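Simulated Demonstrations: Questions We Get Asked

Last updated September 2022

Bondon is our set of tabletop tasks for a two-armed robot, done entirely in simulation. People drive the arms, we record what happens, and a learning system gets trained on the recordings. We have been asked enough pointed questions about it that a page seemed fair. Several of us share the doubts. 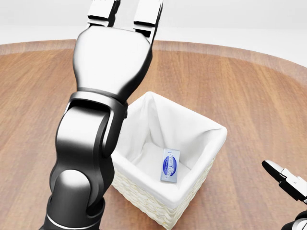
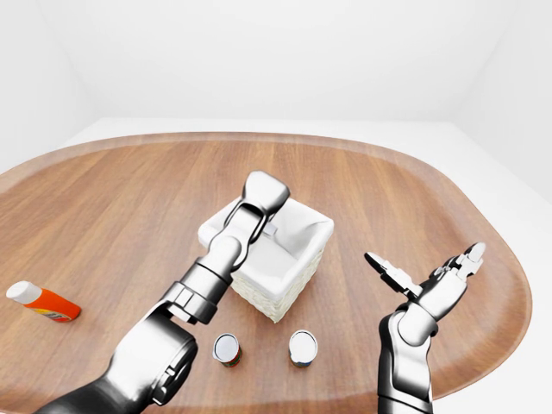
Two views from the grocery basket task, both simulated.

Is any of this real?

The person holding the controls is real. The table, the basket, the groceries and the arms are computed. We try not to use the word "real" in our write-ups without saying which part we mean, and we wish more people in this field would do the same.

Why simulate at all?

Cost, mostly. A reset takes a keypress, and a dropped can never rolls under a cabinet. We are less impressed by the usual claim that simulated examples are "just as good." For some tasks they may be. We have not seen proof that convinces us for soft things, and a cloth basket liner is a soft thing.

How many demonstrations do you have for the grocery task?

500 that we kept. Please don't read much into it. A large pile of near-identical recordings teaches a system very little, and an early batch was exactly that: one operator, one basket position, the same reach every time. The training curves looked wonderful. Then we moved the basket and the policy reached for where it used to be.

What counts as a good demonstration?

The items end up in the basket and the arms don't pass through anything. Past that, we argue. Some of us throw out any recording with a fumble in it. Others want the fumbles kept, provided the operator recovers, and right now the second group is winning. A system that has only been shown clean grasps has no idea what to do after a bad one.

How many do you reject?

In the August batch we rejected 37. Of those, 19 were physics trouble, such as an item sinking into a surface or shooting off the table. The rest were operator mistakes nobody could defend keeping.

Does the second arm do anything?

Less than we hoped. In plenty of recordings one arm works and the other hovers. We used to count all of these as two-arm demonstrations, and we have stopped. If a task can be done with one arm, operators will do it with one arm, and the learning system will copy them. Tasks that truly need both hands are tagged separately now.

Do you vary the objects?

Yes, across 32 grocery models, plus random starting positions. Be careful with that figure too. Many of the models are cans, and swapping the label on a can does not make it a new shape. Flat packages are the ones that give operators trouble, and we have too few of them.

What about backgrounds and lighting?

This is a weak spot. Most of the set was rendered with plain white surroundings and soft light. It makes the recordings easy to check, and it makes them look like no kitchen anyone has ever cooked in. The Rurnden renderer can swap in cluttered rooms, and we are redoing part of the set with it. Whether random wallpaper helps is an open question. We have read papers pointing both ways.

Can I train on your set and run the result on my own robot?

You can try. We would bet against it working the first time. Expect to need demonstrations from your own hardware, and measure how well those do alone before you give our data any credit. Most of the "sim helped" stories we hear are missing that comparison.

What tools do you use?

Clevasier records the operator's movements and plays them back. Liao is the checker that flags collisions and stalled recordings. It misses things, so a person still watches every recording before it goes in. This is slow and dull work — we haven't found a way around it.

Can I report a bad recording?

Please do. Send the recording number and the time at which it goes wrong. "The grasp looks weird" is fine as a description if you give us the time. We fix or remove bad recordings in the next release, and each removal goes in the change log.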